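Right, who else has put real hours into the new Durnby season? I cleared the harbour map on Sunday and I've got opinions (sorry in advance, it's a long one).
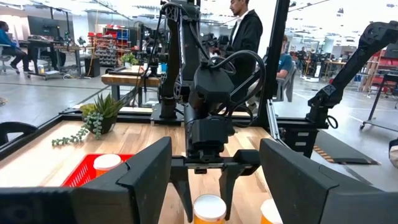
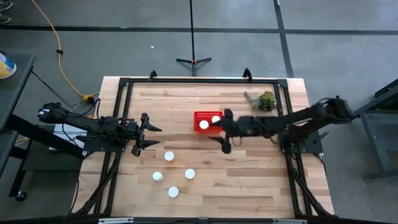 ### PC & Console > Durnby > Season talk

**kinga_biro**

So the free weekend gives you 1000 shards just for logging in, lovely, but the new Makik class costs way more than that and the daily quests pay out a pittance. I've done 9 dailies and I can't even afford her boots! Love the map though. The bit where the tide comes in mid-fight had me yelling at the telly.

**hegedus_k**

> the daily quests pay out a pittance

Are you doing them solo? Group ones pay double, it's on the quest board if you scroll down.

**kinga_biro**

I did scroll down. Mine says "group bonus paused". Is that an EU server thing?

**VeronikaS**

Paused for me as well, since the patch. And I'm going to disagree about the map, the tide is a pain. Four of us wiped 11 times on the Shukla boss because the ramp floods and you can't get back up to revive anyone. Bad design, sorry.

**hegedus_k**

It's fine if somebody stays on the crane. We had Bianka up there with the longbow and got it second try.

**VeronikaS**

Well not everybody has a Bianka 😅

**bianka.sz**

I'm free most evenings after 8 if anyone wants a crane person. Kristóf is leaving out that he fell in the water both times.

**kinga_biro**

Yes please, adding you now. My tag's the same as on here. Does anyone know if the Cetard helmet still drops on normal, or is it hard mode only?

**VeronikaS**

Hard only. I checked in August and it hasn't changed.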